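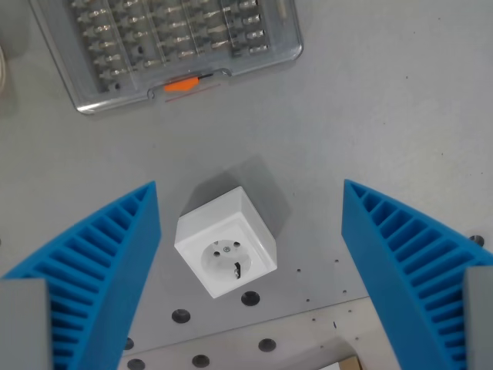
Fin-ray gripper finger

A fin-ray gripper finger is a passive compliant finger for robot end effectors, shaped as a tall, narrow triangle with two flexible walls joined by crossribs. When the inner wall is pushed at some point along its length, the ribs transfer the load to the outer wall and the tip bends toward the object instead of away from it. The structure has no joints or sensors and is driven only at its base, usually by a parallel-jaw gripper. The name refers to the fin rays of bony fish, in which two stiff half-rays slide against each other and curve the fin.

Construction

The finger has a base, a contact wall, a back wall and a row of ribs. In printed versions all four are one piece, and the joints between ribs and walls are thin sections that flex. The slots between the ribs become shorter toward the tip as the walls converge. The base is fastened to a rigid mounting block, which carries the finger on the jaw of the gripper.

Thermoplastic polyurethane is the usual printing material. Softer grades wrap more closely around small parts but twist under side loads. Harder grades hold their shape in insertion work and leave less contact area on curved parts. Stiffness also depends on wall thickness, rib spacing and the angle of the ribs to the base. Ribs tilted toward the tip let the finger close with less force; ribs at right angles to the contact wall make it stiffer near the middle.

Gripping behavior

On round or irregular objects the contact wall curves and the load is spread over several ribs. On boxy objects with flat sides the behavior is less favorable. The wall meets the part first at an edge or corner, and the full contact patch forms only if the jaws are lined up with the faces. A part that stands at an angle to the jaws tends to be turned by the closing motion until its sides match the fingers. This self-alignment is used in some picking tasks and is a source of error in others, as the final angle of the part depends on friction with the surface underneath.

Surface-mounted electrical sockets are a common test part for this reason. The housing is a plain box with rounded edges, smooth on the sides, and the recessed face of a Schuko socket gives a camera a clear round feature for estimating position and angle.

Comparison trials

Fin-ray fingers are normally compared with rigid parallel fingers on the same arm, controller and camera. The Vellora bench protocol, in version 2 from July, specifies a white Schuko socket as one of its boxy parts and sets the following order of work:

1. Mount both fingers and check that the tips meet at the same height.
2. Record the opening width at which each finger first touches the part.
3. Place the part square to the jaws, close, lift and hold.
4. Repeat with the part turned from the square position.
5. Review the camera view with the jaws open on both sides of the part, noting any difference in the gap between each finger and the housing.

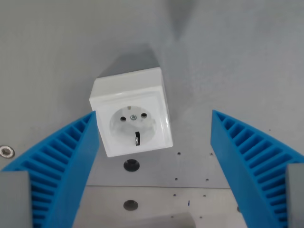

Results

A series at Prarkis, reported on October 3, 2022, covered 2380 grasps with two finger sets: a printed fin-ray pair and a rigid aluminum pair with rubber pads. The fin-ray pair held the socket more often when the part was turned from square. The rigid pair gave the smaller spread in final position and was preferred for placing the part onto screw holes. No difference between the sets was found with the part square to the jaws.

Two causes of failure were listed for the fin-ray pair. In the first, one finger touched well before the other and pushed the part sideways. In the second, the tips slid up the housing during the lift – an effect that became weaker when the grasp was moved down toward the base of the part.

Camera placement

A camera mounted at the wrist sees both fingers along their length and the part between them. The finger shape changes visibly under load, and some controllers use this as a rough measure of grip force. The Drirent controller compares rib positions in the image with those of the unloaded finger. The method needs even lighting, and a strong color contrast between finger and background makes the ribs easier to separate.

Limitations

Fin-ray fingers are wide compared with rigid fingers of equal reach and need free space on both sides of the part. Out-of-plane stiffness is low, so twisting tasks such as driving screws are usually left to other tools. Printed fingers also lose stiffness with use, first at the thin joints of the lower ribs. Timmermans fingers are supplied in pairs, and replacing only one is not recommended, as the closing motion is then no longer symmetric.

See also

Parallel-jaw gripper
Compliant mechanism
Soft robotics
Eye-in-hand camera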